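Ticket 2632 – scholarship form won't submit
Opened 2019-01-05 by Noreen Janjua

Hi Tanveer, me again! The ski club scholarship form on Drurkix chokes whenever a kid's essay goes over 2000 characters. It just spins and spins – no error, nothing. Leandro's daughter lost hers twice, poor thing.

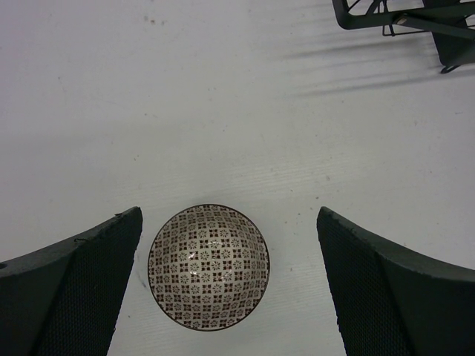
## What I've tried

- Cleared the cache, then switched browsers. Same deal.
- Pasted the essay as plain text. Got to 91 per cent and stuck there (so close!).
- Asked Mohsin to try from the race office. No luck either.
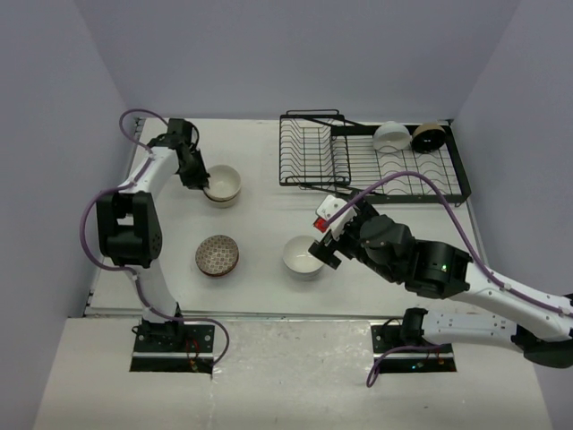 *Two arms, one bowl stack*

## Update

Tanveer bumped the field limit and my test essay went through. Leaving this open till the other 8 applicants have had a go.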